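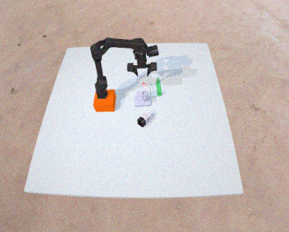 Start with the simulator and leave the soldering iron in the drawer, a reader told me after my last piece on home-built arms, and so that was my first question at the Sarnus workshop. Do you really need a virtual one first?

"Oh, I'd be lost without it!" says the builder of Putanach, laughing (we're on our second pot of tea by now). "I broke 2 wrist joints on the bench before I gave in. On the screen I can crash it all evening and it costs me nothing but sleep."

The virtual Putanach is black on an orange block, with a two-fingered gripper and a few small things to reach for. The real one is in bits in a Platetti crate under the bench. 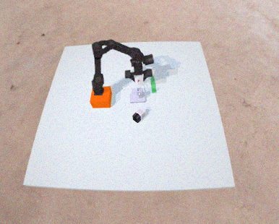 Surely the real motors never behave like the model, another member calls over from the lathe, and there's a groan of agreement.

"They don't, no. The real elbow sags. I've put the sag in now — took me 5 goes — and I've run 1,000 pick-ups since. I still don't trust the thin stuff."

And when does the crate get opened? "July, if Tennant send the bearings. Ask me again then." 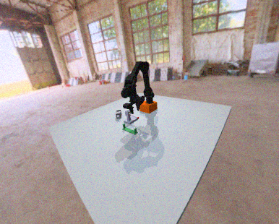 Putanach in simulation, on its orange base, with a mug on the mat.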